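Where Does It Go? A project about putting things away
Project report by Sota Minami
Design and Everyday Life, second year

How I got started

I share a house with four other people, and the worst place in it is the end of the kitchen table. Everything lands there. Pens, a cup somebody meant to take upstairs, a screw off something, the rubber from a pencil case, half a packet of plasters. Every few weeks one of us gets cross and sweeps the lot into a drawer, and a few days later it's all back again (usually with a takeaway menu on top).

So when we were asked to pick "a small activity at home" for our spring project, I knew straight away what mine would be. I wanted to look at the little objects that don't have a proper home, and at the sort of containers people reach for when they tidy them. My first title was The Hesivby Method, after the street we live on, but my tutor said it sounded like a diet, so that went.

What I used

I set a rule that I wouldn't buy anything special. Most of the containers came from our kitchen and the rest from the Raritz charity shop by the station, which has a brilliant back room if you don't mind dust. I ended up with bowls, a tray, a cup and a small wooden box with a red front and a round wooden knob. For things to tidy I went for small stuff: blocks, a rubber, marker pens, bits that roll and bits that don't.

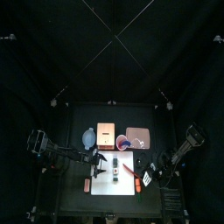
I tried to keep the containers as different from each other as I could. A bowl is open and deep, a tray is open and shallow, and a cup only really wants things that are longer than they are wide. The box is the odd one out. It looks as if it ought to be the best place for anything small, and I was already fond of it before I'd written a word of my plan, so I had to watch myself a bit when I came to write up my notes.

I also did some reading. The most useful thing was an old home economics booklet printed in 1994 that I found in the department library, with a whole page on "the odds and ends drawer" and a very stern drawing of one. It says every household should empty theirs once a month. I asked my housemates when ours was last emptied and got a long silence!

How I asked people

I didn't want to do a proper experiment with timings, as I'm no good with spreadsheets and it wasn't that sort of module. What I did was talk to people. I asked 19 of them, mostly from my course and my mum's side of the family, where they'd put each thing and why. I wrote their answers down by hand in a notebook and typed them up in the evenings, which came to about 800 words of notes once I'd taken out the bits where we'd wandered off and talked about dinner.

Pens were the easy one. Nearly everybody said cup, and said it before I'd finished the question. I think that's just what we've all grown up with - a cup of pens by the phone, a cup of pens at school, a cup of pens on every reception desk in the country. Blocks were much harder. People picked the bowl, then changed their minds and picked the tray, then asked me whether a child was going to be using them.
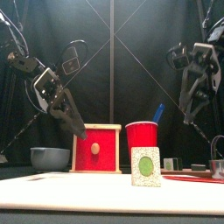
Csizmadia thought I was asking the question the wrong way round. You don't start with the thing, was the argument, you start with who has to find it again. If it's me, it can go anywhere, because I'll remember. If it's my gran, it goes where she can see it, and that means no lids and no drawers, however nice they look.

I wrote that down nearly word for word and it changed the second half of the project. Up to then I'd been sorting everything by shape. After it I went back to as many people as I could catch and asked a second question, which was simply "and who's going to look for it?" A fair few of them moved things. The rubber came out of the box and went in the bowl. One person moved every single thing into the tray and then said, well, that's the end of the kitchen table again, isn't it.

The tray

I want to give the tray its own section as I was rude about it in my plan. I called it "a table with edges". It's a plain plastic one in a sort of pinkish beige, shallow, with rounded corners and a wide flat lip all the way round, and I honestly thought it would be the dull one.

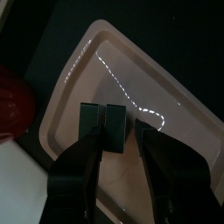

People loved it. They liked that you could see everything at once and that you could pick the whole lot up and carry it off when it was time to eat. My auntie said she has one just for the post. Another person keeps one by the front door for keys and coins and it's the only tidy thing in the flat. What they didn't like was how quickly a tray fills up with things that were only supposed to be there for a minute. I've got the same problem with my desk, and my bed, and the back seat of my mum's car.

The box

Nobody I spoke to disliked the box, and hardly anyone wanted to put anything in it. It's small, the wood is pale, and the red front with its knob makes you want to give it a pull. Several people said it was for "something special" and then couldn't say what.
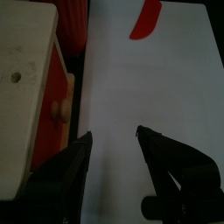

My own guess is that a knob makes a promise. If you're going to go to the trouble of opening something, you want a reason, and a pencil rubber isn't much of one. The best answer I had was from my cousin, who said she'd use it for spare buttons and would be pleased every time one fell off.

What I'd do differently

I'd talk to more people over sixty, and I'd go to their kitchens. I only managed one home visit, to the Skadetti flats, and I learned more there in a cup of tea than in a week of asking people in the canteen. I'd also leave out the pens, as there was so little to say about them.

As for our own table, we've now got a tray on the end of it. It has a cup in it for pens and a bowl for the rest, and so far the takeaway menus are winning. I'll check again in June.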